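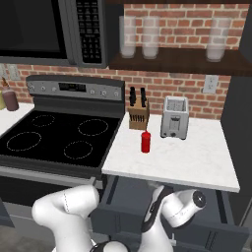 Three glasses on the kitchen shelf, beside the microwave.

The survey ran to 347 questions, and Rosângela Amaral had written 31 of them. Hers were in section F, Duration and Frequency, which respondents tended to abandon.

She lived with Yi-chun Hsiao, who cleaned the data. They had met over a coding error. In the first wave of the Pletari study, 2262 people had been recorded as having had no sexual contact in the previous year, when the true entry was "declined to answer". Yi-chun found the fault in the import script. Rosângela sent a note of thanks with the corrected table attached. They had dinner that week and went to bed together in July, after the interim report was filed.

The second wave was due to open on January 3, 2025. The evening before, Yi-chun sat at the kitchen table with the laptop and read section F aloud to check the routing.

"F12. In the past four weeks, on how many occasions have you and your partner had sex? Enter a whole number."

"That routes to F13 if the number is above zero," said Rosângela.

"And if it's zero?"

"F19. Reasons."

Yi-chun entered a zero. The screen went to F19. There were eleven reasons, presented in random order, and a box for other, with a limit of 200 characters.

"It works," said Yi-chun.

"Try it with a one."

Yi-chun did not type anything for a while. The fridge motor started.

"I'd need to know the definition," said Yi-chun. "Does it count if one of us stopped?"

"There's a help note. Any occasion that both partners would describe as sex."

"Both."

"We tested it. The Gultden group wanted either. Agreement between couples was poor with either."

"How was it with both?"

"Also poor," said Rosângela. "But it was poor in the same direction."

She came round the table and read the list over Yi-chun's shoulder. Tiredness was at the top. Work was fourth. Seventh was a line she had argued for at two meetings and had since forgotten: We did not know how to begin.

"Which would you tick?" she said.

"It's multiple response."

"I know it is. I wrote it."

Yi-chun ticked the fourth and the seventh, moved the laptop along the table, and waited. Rosângela leaned over and ticked the seventh as well, which cleared it. She had to press it again.

"That should be logged as an edit," said Yi-chun.

"Log it tomorrow."

They left the page open. At twenty past eleven the session timed out, and the answers were stored as incomplete.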